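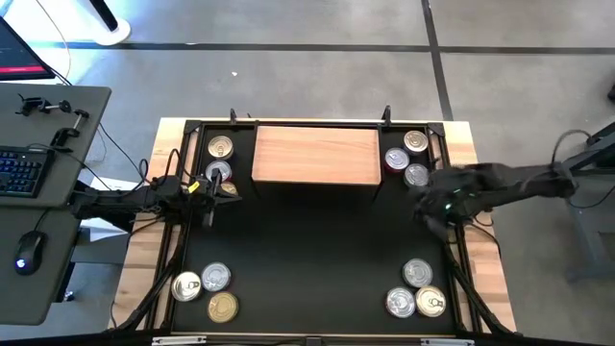 Fui ver robôs que arrumam latas!

Olá outra vez! Quem costuma ler esta página já sabe que eu adoro meter o nariz em sítios onde as máquinas trabalham. Desta vez fui ao dia aberto do laboratório Clundlow, que fica num edifício comprido em Clistmont, mesmo ao lado da paragem do autocarro. Passei lá a tarde inteira e trouxe o caderno cheio de rabiscos, por isso preparem-se, que tenho muito para contar.

Primeira surpresa: os robôs não tinham pernas, nem cabeça, nem olhos a piscar. Eram braços! Quando pensamos num robô, imaginamos quase sempre uma pessoa de metal (eu também imagino, culpa dos desenhos animados). Mas para agarrar coisas em cima de uma mesa não é preciso saber andar. Basta um braço que se dobre bem e uma espécie de mão na ponta.

Essa mão chama-se garra. Há garras de muitos feitios, e uma das mais simples tem só dois dedos, que se aproximam e se afastam como uma mola da roupa. Experimentem lá em casa: estiquem o polegar e o indicador, escondam os outros dedos e tentem pegar numa borracha. Fácil, não é? Agora tentem com uma lata de atum. E agora com os olhos fechados! Já não é tão fácil, pois não? É preciso saber onde está a lata, abrir os dedos o suficiente, descer direitinho e apertar só o necessário. Com pouca força, a lata escorrega. Com força a mais, uma coisa mole ficava esborrachada.

Mas como é que o robô sabe onde está a lata?

Fiz logo essa pergunta, claro. A resposta é que ele usa câmaras. Uma câmara tira imagens sem parar e envia-as para um computador, que procura nelas as formas que lhe interessam. Só que o computador não olha para uma lata e pensa «olha, uma lata!», como nós. Para ele, a imagem é uma data de números, e tem de aprender que certos números, todos juntinhos, querem dizer «lata».

E aprende como? Com exemplos, muitos exemplos! No Clundlow há um projeto chamado Pastison, que serve para ensinar os braços a arrumar coisas de cozinha. Uma pessoa comanda o braço e faz o movimento: pega, levanta, pousa. O computador vai guardando tudo. Depois repete-se com as latas noutro sítio, e depois noutro, e noutro. Contaram-me que já guardaram cerca de 4000 repetições. Quatro mil! Eu canso-me de arrumar o quarto uma vez por semana.

Perguntei se não chegava mostrar uma vez, bem mostradinho. Não chega, e percebe-se bem porquê. Imaginem que só tinham visto um gato na vida, um gato preto, sentado. Se aparecesse um gato amarelo a correr, saberiam que era um gato? Com o robô passa-se o mesmo. Se só vir latas no meio da mesa, fica baralhado quando encontra uma no canto.

Empilhar é mais difícil do que parece

Na minha cozinha, as latas vão para o armário de qualquer maneira e ninguém se queixa. Num exercício de arrumação para robôs, cada uma tem de ficar no seu lugar, e o mais complicado é pôr umas em cima das outras. Vejam a prateleira: no meio há duas pilhas de duas latas, e em cada ponta está uma lata verde, baixinha e larga. Para fazer uma pilha, a lata de cima tem de pousar bem no centro da de baixo. Se ficar muito torta, catrapumba! E há outra coisa em que eu nunca tinha pensado: o braço tem de largar a lata devagar e afastar-se sem tocar nas vizinhas, que estão mesmo ali coladinhas.
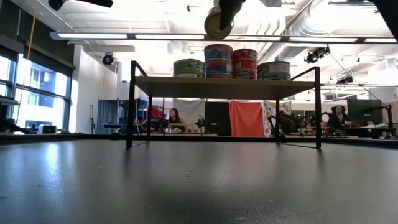 As câmaras também se enganam, e esta foi a parte que mais me espantou. Uma superfície brilhante reflete a luz, e um reflexo pode confundir o computador, que fica sem perceber onde acaba uma coisa e começa outra. Olhem para o tampo cinzento-escuro por baixo da prateleira: tem umas manchas claras, que são as luzes do teto a refletirem-se nele. Nós percebemos logo que é só luz. Uma máquina tem de aprender até isso!

Antes de me vir embora ainda perguntei se um dia vou ter um braço destes para me arrumar as compras. Riram-se e disseram que talvez, mas que uma cozinha a sério é muito mais confusa do que uma mesa de laboratório. Há gavetas, sacos, tomates que rebolam, irmãos mais novos...

Para fazer em casa: juntem 6 latas fechadas e peçam a alguém que vos tape os olhos com um lenço. Outra pessoa faz de câmara e diz «esquerda», «direita», «mais abaixo». Tentem construir uma pilha de duas, usando apenas dois dedos de uma mão. Façam isto em cima de um tapete, por causa dos pés!

Em setembro há outro dia aberto, desta vez na oficina Ogilvie, e eu já pedi para ir. Se tiverem perguntas para eu fazer por lá, mandem-mas, que levo o caderno novo.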